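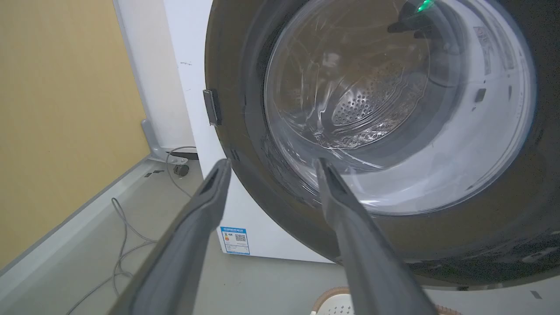 Our project began with a claim on a poster. The poster hung in the laundry room of Tillilby, the hall where three of our group lived last year, and it said that residents who washed at a lower temperature and filled the drum properly would get the same results for less money. No source was given. We wanted to know whether a student with an ordinary front loader and ordinary dirty clothes would notice any difference, and whether the advice on posters like this is based on anything. The machine we used has a white front and a round door with a very wide dark ring about the glass, and the glass itself bulges and is so shiny that it catches many reflections. This matters more than you might think, as one of the pieces of advice we tested was to judge the load by looking through the door.

Background

Advice about washing clothes is easy to find and hard to check. We collected leaflets, labels and web pages during the first part of the project and stopped at 40. Most of them repeat each other. Nearly all say "do not overload", and very few say what overloading is. Some tell the reader to leave a hand's width at the top of the drum. Others say the drum should be three quarters full, without saying whether the clothes should be pushed down first. A jumper takes up a lot of space until you lean on it.

We also read the guide put out by Urnent, a local group that campaigns on household bills. It is better written than the poster but makes a jump we could not follow. It says that a full load at 40 degrees is "always" better value than two half loads at a lower setting, and then gives an example where the half loads contain different clothes from the full one. We wrote to ask about this and got a polite reply that did not answer the question.

What we set out to test

We settled on three claims:

1. A person can tell by looking through the door whether the drum is properly loaded.
2. A full drum gets clothes as clean as a half-full one.
3. Using more detergent than the packet says makes no difference to the result.

We had planned on five. The other two were about fabric softener and about leaving the door open between washes to stop smells. We dropped softener as none of us use it, and dropped the door claim when we realised it would need months of the machine being left alone, in a room used by the whole hall.

Method

All washes were done in one machine, on one programme, at 40 degrees. We cut up old cotton sheets into squares and stained them with tea, tomato sauce and cooking oil. Each stain was measured out with a teaspoon and left overnight. The squares were pinned to T-shirts so that they would move around with the load and not end up stuck in the rubber seal, where two of them went in our trial run.

The rest of the load was our own laundry. Our supervisor, Tarek Ouali, warned us that this was a weakness, and he was right. One person's towels are not another person's socks. We weighed every load on a luggage scale before it went in, which helped a bit, but a luggage scale is not a lab instrument and ours did not always return to zero.

After washing, the squares were dried on a rack and given marks by people in the hall who had not been told which wash they came from. Zero meant the stain had gone and five meant it looked untouched. We did not use a colour meter. The department has one but it was booked for the whole of July.

For the first claim, we loaded the drum to different weights, shut the door and asked people passing through to say whether it was underfilled, right or overfilled. They could stand where they liked but could not open the door.

Results: looking through the door

This was the clearest result we had, and it does not support the advice. People agreed with each other when the drum was nearly empty or packed tight. Between those, the answers were all over the place. Several people gave one answer standing up and another when they crouched. The glass curves outwards, and the reflections on it cover part of what you are trying to judge. Clothes also slump forward against the door after it shuts, so a half load of towels looks like a full drum from the front.

One resident said she would "just go by the feel when pushing the door". We tried that too, and did no better.

We do not say that looking is useless. It will stop someone from washing a single sock. But the poster treats it as a measurement, and in our view it is a guess.

Results: full and half loads

The tea stains came out much the same in both. Tomato did slightly worse in the full drum. Oil did worse in the full drum on most washes, and on one wash it did better, which we cannot explain. It may be that the square was pinned to a shirt near the outside of the load. It may also be that the stain was smaller than it should have been. We kept the result in.

If we had only used tea, we would have said that the poster was right. We think this is worth pointing out, since the one company test we found, from a detergent maker's trade sheet passed on by the Metness launderette, names only tea and grass as its stains. The sheet does not say why those were picked.

The money side is where the advice holds up best. One full load plainly uses less than two half loads on the same programme. We had no meter on the machine, so we cannot say how much less, and we have not copied the savings figure from the poster. It promises a hall of this size 2,000 pounds a year. We tried to work backwards to that number and could only reach it by assuming that every resident washes far more often than any of us do – or that every load at present is half empty.

Results: detergent

Extra detergent made no difference we could see on any of the stains. It did leave a white smear on dark T-shirts in two of the washes. We were ready to believe this claim before we started, so we tried to be hard on it. The main problem is that our water is soft. The packet gives a larger dose for hard water areas, and someone living in one might get a different result from ours.

We used Rattanakul powder for everything because it was what the corner shop sold. We did not compare brands and nothing here should be read as saying that it is better or worse than any other.

Problems with our own work

There are plenty, and we would rather list them than have them found.

The marks were given by eye. When we gave the same square to the same person twice, the mark sometimes changed by one, and some of the differences we report are no bigger than that. The loads were mixed clothing and could not be repeated exactly. We only had one machine, and it is shared, so we do not know what state it was in before each wash. On one occasion the drum smelled strongly of somebody else's softener, and we ran it again, but there may have been other times when we did not notice.

We also stopped when the old sheets ran out, which is not a good reason to stop.

What we think

The advice to wash fuller loads is probably sound for lightly dirty clothes. For oily or heavily stained things, our results give some reason to doubt it, though not enough to tell people the opposite. The advice to check by looking through the door should be dropped or replaced with a weight, along with a cheap scale in the laundry room. The detergent advice seems fine for this area.

We showed the findings to the hall office and suggested new wording for the poster. They said they would look into it. The old one was still up when we handed in this report.

If another group takes this on, we would suggest borrowing the colour meter early, using bought test cloths if the budget allows, and washing nothing of your own. It would also help to have somebody in the group who did not already think the poster was wrong.

Recent student projects
Does the library get colder after 5 pm?
Bread storage: bin, bag or fridge
How long do bike lights last on a winter commute?
Tap water taste tests in Metness
Drying racks and damp in shared rooms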